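Event Production Forum > Water, Light and Effects > Fountain screen hire for an outdoor evening

grimshaw_events
2024-05-15

Grimshaw is preparing a civic evening in June and intends to hire a water screen with projection. Two suppliers have quoted, Leltis and Irik. The site is a lake edge with a paved terrace, and we expect an audience of 1,000. The Leltis quotation includes a 16 metre screen and two technicians. Irik offers the same width but asks the client to provide the pump supply. Members' views on the two arrangements would be appreciated.

northquay_tech

We would advise against taking responsibility for the pump supply unless your own staff are trained for it. If the pressure drops, the picture is lost, and the contract will normally place that loss with whoever provided the pump. Please also ask both firms for their wind limit in writing.

lampfield

I must disagree in part. Client-supplied pumps are perfectly workable on a lake site, and the saving can be considerable. Our organisation has used Irik on that basis and found the paperwork clear. The wind limit matters far more -- a screen facing the prevailing wind will soak the front rows whoever owns the pump.

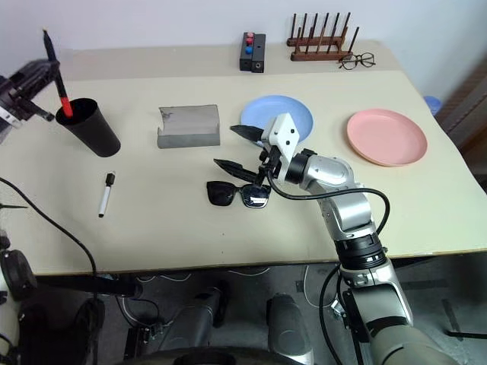
Clirnero would add that the distance to the audience has not been stated. A terrace holding 1,000 people is likely to begin very close to the water, and spray on paving is a slip risk which the venue's insurer will wish to see addressed.

grimshaw_events

Thank you. The terrace begins at the water's edge, although the first rows could be moved back. The landowner has also asked whether lake water may be used, or whether it must be treated.

northquay_tech

Untreated water should not be turned into a fine mist near the public without a written assessment. I maintain my view on the pumps.

lampfield

Agreed on the water. On the pumps we shall have to differ. Do ask Leltis whether the fee changes if you reduce the audience to 500 and run the show twice.

grimshaw_events

Both firms have now been asked for a wind limit and a water assessment. I shall post their replies in this thread.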